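Small rooms, big duvets: Edilton's guesthouse opens its doors

I'll admit I went along to the Mista for the free coffee. It's the new guesthouse at the far end of Edilton, in the building most of us still call the old seed merchant's, and they'd asked the neighbours round for a look before the first paying guests arrive. I stayed two hours and came home wanting to repaint my bedroom, so make of that what you will.

There are 24 rooms over three floors, and hardly any of them are what you'd call large. The building is narrow and the staircase takes up a good deal of it, so whoever did the planning has had to be clever – the beds go in first and everything else fits round them. Work started back in May of last year and has run on a bit (the roof, apparently, was worse than it looked, and then the floors were worse than the roof!). But it's done now, bar some carpet on the top landing and a lift that was still waiting for its final inspection when we visited.

We went round in little groups and I kept dawdling behind mine, which is how I got told off very nicely on the second floor.

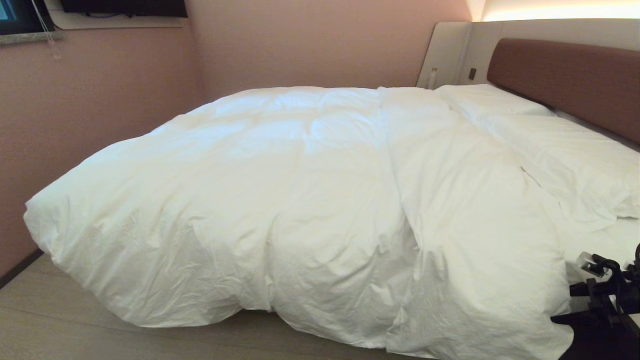
Words: the Edilton page
Posted 2022-06-20 | Local news

The pink rooms are my favourites. It's a dusty sort of pink, quite matt, and I'd never have dared put it next to that brownish mauve on the padded headboard, but it works a treat. The headboard is a good long one, set into a cream panel that carries on round the corner, and there's a strip of light along the top that gives the ceiling a lovely yellow glow. I'm a great one for reading in bed and I've stayed in far dearer places where you had to choose between a blazing overhead lamp and total darkness.

I liked the little ledge in the corner as well. You couldn't get much more on it than a small bottle, but it's built in, it's by the pillows, and it means no bedside table to bark your shins on. The telly is up on the wall near the ceiling, next to the window, so that's off the floor too. Underfoot it's pale planks with a wood look, which a woman in my group thought would be chilly in winter. I thought it would be easy to sweep. We agreed to differ.

And then there's the duvet. The bed fills most of the room as it is, and on top goes this great thick white thing that hangs nearly to the floor. I know the fashion is for everything to be pulled tight and tucked under like an envelope, but I'd sooner have one like this, all puffed up and rumpled, that you could simply fall into. All the bedding is white throughout the building, and it was bought in one go from Meijer, the linen people out on the ring road. I was told the order came to 272 pillowcases alone, and they had to borrow a neighbour's garage to store it all while the plaster dried.

Prices haven't been pinned up yet and nobody at the desk would be drawn on them. What I can tell you is that anyone with an Edilton postcode gets a discount for visiting family, handy if, like me, you've got a sofa bed that your relations have started making remarks about. Breakfast will be served downstairs in a room that seats 38, and they're hoping to open it to non-residents at weekends once the kitchen has settled in.

The Rerport walking festival is expected to fill the place for its first fortnight, so if you've people coming to stay this summer it would be as well to ask early. The front desk is taking names now, in person or by telephone on extension 3358, and parking is at the back, through the arch. Mind your wing mirrors.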